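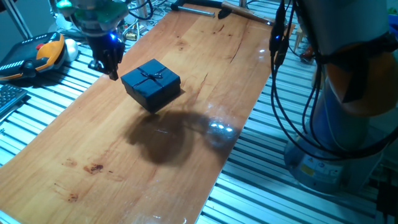
The small navy box, lid on, ribbon tied in a cross with a bow.

Undard Small Gift Box, Navy — Review
2018-02-05

I bought these in December for earrings and a couple of watches, and have now gone through most of a pack of 16. They come from Undard and I ordered through Skadon, which had them cheaper than Kowalchuk did.

The shape is close to a cube, so it suits a rolled-up bracelet or a small ornament better than anything flat. The lid is a separate piece and lifts straight off. On most of mine the fit was good. Two were tight enough that I had to hold the base down with one hand and work the lid up with the other.

The navy is very dark. Indoors at night it could pass for black, and the edges of the lid look a bit lighter when light hits them. If you want a blue that people will notice, order a different color.

The ribbon is thin and dark and nearly disappears against the lid. I like that, but my sister-in-law thought it was too plain for a birthday. The bow is small and sits near the middle of the top. It held up fine in a coat pocket, less well in the mail — one arrived flattened and had to be retied.

There is no padding inside. I used folded tissue, two sheets per box.

Compared with the Gotell boxes I used before, the corners are sharper and the lid is a little deeper. Gotell gives you more colors to pick from.

Four stars. I would buy the navy again, but would pack them in a bigger carton for shipping.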